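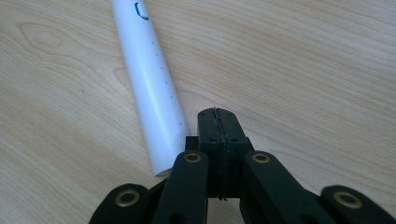
White pipe on a wooden tabletop

Section 4. Setting Up a New Property Listing

Use this section to enter a home for sale in Yeoman and send it to the Skolldale and Wallen listing pages. You need an agent login with editing rights. Office assistants can complete steps 1 to 9 but cannot publish.

Before you start

Have the signed listing agreement, the latest tax bill, and the floor plan at hand. If the seller has not yet signed, save the listing as Draft only. Drafts are kept for 40 days after the last edit and are then deleted.

4.1 Entering the basics

1. Log in and select Listings, then New Listing.
2. Choose the property type: House, Condo, Townhouse, or Land. The type cannot be changed after step 5. To correct it later, delete the draft and start over.
3. Enter the street address and press Find. If the address does not come up, select Enter by Hand and type the parcel number from the tax bill.
4. Enter bedrooms, bathrooms, and parking spaces. Count a half bath as 0.5. A den without a closet goes under Other Rooms.
5. Enter the living area in square feet and press Save. Leave out the garage and any unfinished basement.

Note: Land listings skip step 4 and ask for lot size in place of living area.

4.2 Price and description

6. Type the asking price without commas or a dollar sign. For a price range, check Show Range and fill in both boxes.
7. Write the headline. Keep it on one line and leave out the street number, which is added for you.
8. Write the description in the large box. The limit is 2,000 characters, including spaces. The first 400 characters appear in search results, so put the bedroom count and the neighborhood near the top.
9. Press Check Text. Words underlined in red must be changed before the listing can go out – these are mostly terms that break fair housing rules. Words underlined in blue are suggestions and can be left alone.

Caution: Do not paste text from an older listing for the same home without reading it through. Check Text does not catch an old price or an appliance the seller is taking along.

4.3 Open houses

10. Select Add Open House and enter the start and end times, for example 1:00 p.m. to 3:00 p.m.
11. Choose the hosting agent from the list. The default is the agent who is logged in.
12. To keep the street number hidden until the visitor registers, check Address on Request.

4.4 Publishing

13. Press Preview and read both versions, desktop and phone.
14. Select the pages where the listing should appear. Skolldale and Wallen are both checked by default. Indatetti is a paid option and is billed to the office account.
15. Press Publish. The status changes from Draft to Pending, then to Live.

If the status stays on Pending and message 358 appears, another listing is already using the same parcel number. Search the number under All Listings, including Expired. If the other listing belongs to a different office, write to Ívar Bisgaard at the listings desk and give both listing numbers.

Note: Price changes on a Live listing go out right away. Changes to the address or living area set it back to Pending.

To take a home off the market for a short time, see Section 5, Holding and Withdrawing a Listing.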